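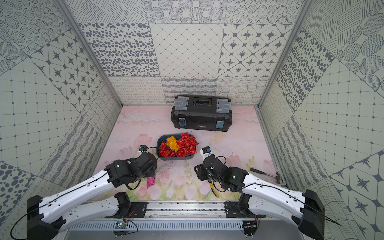
Red and yellow wrappers in a dark teal bin, with a black toolbox behind.

The Mixed Bin

Individually wrapped sweets are awkward goods to store. They are light for their volume, they slide over one another, and the wrapper is nearly always larger than the thing inside it. A container that looks full may settle noticeably after a short carry down a corridor.

Talha Rizvi has been working with mixed confectionery at Stolldale for most of his career, first in packing and now in display. His notes on the subject run to 101 pages, and a good part of them concerns the choice of container.

Start With the Wrapper

There are two common forms. The twist wrap is a single sheet rolled around the sweet and turned at both ends. The flat packet is sealed along its edges and holds some air. Twist wraps catch on each other by the tails and tend to stay where they are put. Flat packets slide, and a large one laid on top of a heap will usually travel to the rim before it stops.

Rizvi's rule is to put flat packets in first and twist wraps over them. He admits that the order rarely survives the first person to reach in.

Colour matters for practical reasons. Red foil and yellow foil can be told apart at a distance in poor light. Red and bright pink are harder to separate, and he keeps them in different bins where stock allows.

Depth and Corners 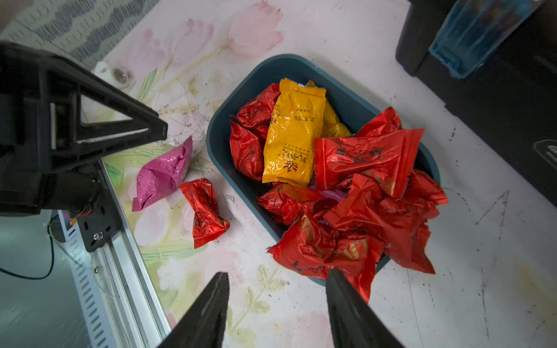

A shallow tray with rounded corners is easier to empty than a deep one with square corners, where small pieces lodge and have to be picked out singly. The drawback is spill. Anything heaped above the rim will shed a piece or two whenever the tray is moved, so it should be filled after it has been set down.

The Delto tray used at Stolldale takes around 612 grams of mixed sweets filled level. Heaped, it takes more, but Rizvi does not record the figure — he regards it as a matter of luck. A Loltelent liner with a ribbed base was tried in July and withdrawn, as the ribs held the packets on edge.

Dark trays show red and yellow stock well. They also show dust, and should be wiped between fillings with a barely damp cloth and left to dry fully. Foil that sticks to a wet base will tear when lifted.

For longer storage he moves everything to a lidded Jadoon box, 100 millimetres deep, and keeps it off the floor and away from radiators.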